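Skendard Community Help
Home & Workroom

We use cookies to remember your login and your place in long threads. By continuing to read you accept this. Manage cookies

How do you keep a shared worktable from turning into a landfill?
Posted by stenwood_bench in March

I look after a big white table in a shared workroom. It seats 5 on paper and 2 in practice, the rest of the surface being given over to things that people are "coming back for." There is a brown mat on it to save the top. The mat cost me $70, and I am told it has ruined the look of the room.

My trouble is threefold, so bear with me.

First, the small stuff. We use plain white trays to keep each job together, and the trays work fine until somebody has a job with long pieces in it. Dowels, mostly. They hang over the rim, they roll, and they go under the radiator to start a new life.

Second, wiping down. I put out blue microfiber towels. They come back gray, or they don't come back. The ones that do come back leave fuzz on the mat, which I then wipe off with another towel, and you can see where this is heading.

Third, the mat itself. It's dark brown, so it shows every speck of dust between here and Hirnow. Do I wash it? Wipe it? Apologize to it?

I've read the pinned thread on workroom etiquette and would like it noted that it is 600 posts long and mostly about a kettle.

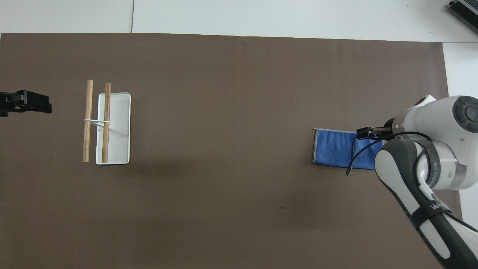

The mat, one tray, two dowels and a blue towel.

Solutions that need everyone to be considerate have been tried. I'm looking for ones that work on people as they are.

1 person is following this thread

gerlach_road_sewing
Marked helpful

I run a room with the same table problem and slightly worse people, so take heart.

Dowels: tie them in pairs. A short loop of white cord or tape between the two, fairly slack, a third of the way down. Looks like you've got something like that on yours already, and I'd keep it. A single dowel rolls. Two on a slack loop will roll an inch and then get into an argument with each other. If the tray is too short for them, quit trying to make them fit inside it. Lay one dowel across the tray and let the other lie on the mat alongside. The cord runs over the rim and the whole business stays put unless someone bumps it with a hip, which in my room is hourly.

Turn the trays so the long side points at whoever is sitting there. It feels wrong for a day. After that you'll notice people stop shoving them into the middle with their elbows, and you get a few inches of table back.

Towels: the fuzz is from washing them with cotton. Microfiber grabs lint in the wash and then gives it back to you on the mat, like a cat with a mouse. Wash them by themselves, warm, a small amount of ordinary detergent, no fabric softener ever. Softener coats the fibers and after that the towel just pushes the dirt to a new address. Dry on low or hang them up.

As for them going missing, I cut a corner off every one of mine. They look awful and people have stopped taking them home.

The mat I can't help with unless you say what it's made of.

tidyish
Member

Get rid of the mat. White table, white tray, you can see everything. I never understood mats.

stenwood_bench
Original poster

The mat exists because of what happened to the last tabletop. I'm not ready to discuss it.

hirnow_basement
Member

On cleaning the mat: do a corner first, whatever you use. If it's a smooth wipeable kind, use a barely damp towel with one drop of dish soap, then a second towel with plain water, then leave it flat and don't put anything on it until it's dry. If it's felt or anything with a nap, keep the water away from it and use a lint roller or a vacuum with the brush end.

Work in one direction, top to bottom. Going in circles collects the dust into a nice ring, and then you have a ring.

Also lift it once a month and wipe under it. I skipped this for most of a year. There was a sandwich bag under there, flat as a letter, and I've had trouble trusting the room since.

I disagree with the post above about laying dowels across the tray. Stand them in a tall jar. Ours has been knocked over 5 times, but it takes up hardly any space.

stenwood_bench
Original poster

Cord stays, jar declined with thanks. I have cut the corner off one towel as a trial. I'll lift the mat this evening, when the room is quiet and I can be alone with whatever is under it.

Replies to this thread are closed.

Contact the moderators | House rules | Copyright Skendard Community Help | Back to top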